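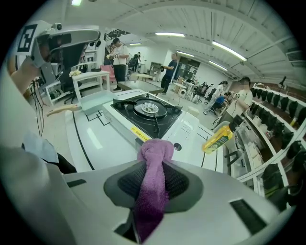 Butane prices: is the Toren 8-pack worth it?

gasket_lou
Toren 8-pack went up again in April. Cheapest near me is 1190 for the case. Same can as Jastex with a new label if you ask me.

mpetrak
Says who? I've used both and the Toren lasts longer.

gasket_lou
Did you weigh them? I did. Full Toren can 356 g, full Jastex 356 g. Lasts longer how?

LComan83
Weight tells you nothing about the mix. More propane, better in the cold. -- Luminița Coman

gasket_lou
Neither label lists a mix, so that's a guess too.

mpetrak
My stove, my dinners, I know when I swap cans.

dry_creek
Zaso singles are 83 each at the market. Check the rim for rust first.

gasket_lou
83? I'll believe it when I see a receipt.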